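Police Reports and Public Records: Frequently Asked Questions

Gurnau Police Department, Records Section

How do I get a copy of an incident report?

Fill out a records request form at the front counter of the Rellach Street station or send it by mail. You will need the case number, or the date and location of the incident if you don't have the number. Bring a government-issued photo ID when you pick up the report. If someone else is picking it up for you, send a signed note with that person's name on it.

How much does it cost?

Victims named in a report get one copy free. Everyone else pays the copy fee posted at the counter. We take cash, checks and money orders. We do not take cards at this time.

How long will it take?

Most reports are ready within 30 days. Reports that need to be reviewed by the city attorney, such as those involving a death, a minor or an officer's use of force, can take up to 90 days. We will write to you if we need more time than that.

Can I get a report while the case is still being investigated?

Usually only the face page. It lists the type of call, the date and time, the general location and the names of adults who were arrested. Witness statements, lab results and detectives' notes are held back until the case is closed or has gone through court. If you are the victim, your assigned detective may be able to tell you more by phone.

Who assigns the detective, and how do I find out who it is?

The investigations sergeant, Lefteris Vlachopoulos, assigns cases every morning. The detective's name goes on the card you get from the patrol officer, or it will be added later and mailed to you. If you never got a card, call the main desk between 8 a.m. and 4 p.m. and give your name and the address where the incident happened.

My case has not been assigned to anyone. Does that mean it is closed?

No. Some property crimes are kept on file without a detective when there are no leads to follow. The case stays open, and new information goes into it. A serial number, a video clip or the name of a witness is often enough to have it looked at again.

I have video from a doorbell or store camera. What should I do with it?

Save it right away. Many systems record over themselves, some of them in a few days. Don't trim the clip or add anything to it. Call the main desk with your case number, and an officer will send you a link for uploading or come by with a drive. Please write down whether the clock on your system is fast or slow, and by how much.

Can I report something without giving my name?

Yes. The tip line does not use caller ID. Tips that lead to an arrest in a felony case may qualify for a reward of up to $500, paid through a tip number. Keep the number, because we have no way to look it up later.

Why was a name left out of the news release?

We don't release the names of minors or of victims of certain crimes. In a death investigation, the name comes from the coroner after the family has been told. The release will normally give an age and a city of residence — sometimes only an age.

When are the daily logs posted?

The arrest log and the call log go up by noon and cover the 24 hours before. Each log stays at the counter for 30 days. Older ones can be requested with the same form used for reports.

How do I get my property back?

Property taken as evidence is kept until the case is finished, including any appeal. When it can be released, you will get a letter. Call the property room on Rostano Avenue for an appointment before you come, and bring the letter and your ID. Found property that isn't claimed is held for 90 days and then disposed of as the law allows.
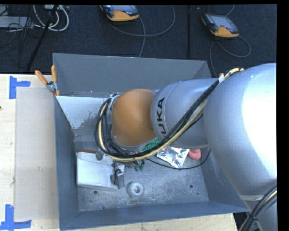

Firearms are handled separately. The owner has to pass a state check before a gun can be given back, and that check is good for a limited time. Don't bring ammunition or an empty case inside the building. Ask the property officer for the instruction sheet when you call.

My car was towed. Is that the same office?

No. Vehicles are held at the Phillips tow yard. You need a release form from the Records Section first, along with proof of ownership and a valid license. The tow yard sets its own hours and charges by the day. If the car is being held as evidence, Records can't release it, and you will have to talk to the detective.

I think something in my report is wrong. Can it be changed?

Reports are not rewritten, but an officer can add a supplement. Mistakes such as a misspelled name or a wrong plate number are usually fixed within 2 business days. If you disagree with what a witness said, you can give your own statement, and it will be attached.

Can I get a copy of a 911 recording?

Ask for it on the records form and check the box for audio. Recordings are kept for a limited period, so requests for older calls may come back with nothing to send. Parts of a recording may be removed to protect a caller's medical information or home address.

What if my request is denied?

The denial letter lists the section of law we relied on. You may write back and ask for a review by the city attorney's office. Include a copy of the letter and say which records you still want.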